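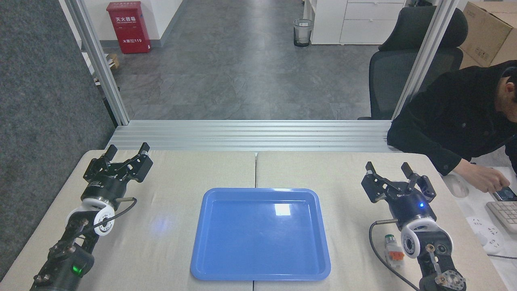

Companion Animals and Their Behaviour
Handout 2: Bonds between animals of different species

Read before Monday's seminar. Bring your notes on Handout 1, as we will use the definitions of attachment and affiliation again.

1. What we mean by a bond

Two animals that share a house are not necessarily bonded. A cat and a rabbit may eat in the same kitchen for years and take no interest in each other. For this course, we speak of a bond when an animal chooses to be near a particular individual, does so repeatedly, and behaves differently when that individual is missing.

The word "friendship" is used freely in newspapers and by owners. You may use it in your essays, but say what behaviour you are referring to.

2. Signs to look for

Resting in contact is the easiest sign to record. Note whether there was other space available. Two animals lying together beside the only radiator may just be sharing the radiator.

Grooming between species is less common. Note who starts it and who ends it. If one animal always walks away, the interest may be on one side only.

Play needs care. A dog's play bow means little to a cat, and a cat rolling on its back is not always inviting anything. Look for pauses and for role changes, where the chaser becomes the chased. Play without any pauses should be treated with caution, especially where there is a large difference in size.

Searching or calling when the other is taken away is strong evidence, but do not separate animals for your coursework. Use separations that happen anyway, such as a vet visit.

3. Early contact

Puppies are most open to new social partners between about three and twelve weeks of age. In kittens the period is earlier and shorter, usually given as two to seven weeks. Animals that meet another species calmly during this time tend to accept it later. Adult animals can still form bonds, though introductions usually take longer.

4. Case: Collow and Bassey

Collow is a male greyhound cross and Bassey is a nanny goat. They lived on the same smallholding at Wurmont. Osaze Obi, a former student on this course, watched them for 80 hours as part of a final-year project.

Bassey had been kept alone for two years before Collow arrived. At first she kept to the far side of the paddock and Collow was walked on a lead. By the end of the second month they were resting within a body length of each other for more than half of the time recorded. Collow started most of the approaches in the morning. In the afternoon Bassey started most of them.

When a second goat, Grorau, was added, Bassey spent less time with the dog but did not avoid him. Obi argued that Collow had partly filled a gap left by the lack of other goats. Goats are herd animals and should be kept with their own kind. A dog is not a substitute, however well the two get on.

5. Problems with the evidence

Most reports are single cases. They are also the cases people found worth reporting, and failed introductions are rarely written up. Video clips shared online are short and edited, and give no idea of what the animals do for the rest of the day.

Questions for the seminar

How would you tell tolerance from a bond in two animals that share a small room?

Was Obi right to treat the change after Grorau's arrival as evidence about the earlier bond? What other explanations are there?

Coursework reminder

Observation sheets are due in January. Record at least 2 sessions per pair, at different times of day. Sheets without start and finish times will be returned unmarked.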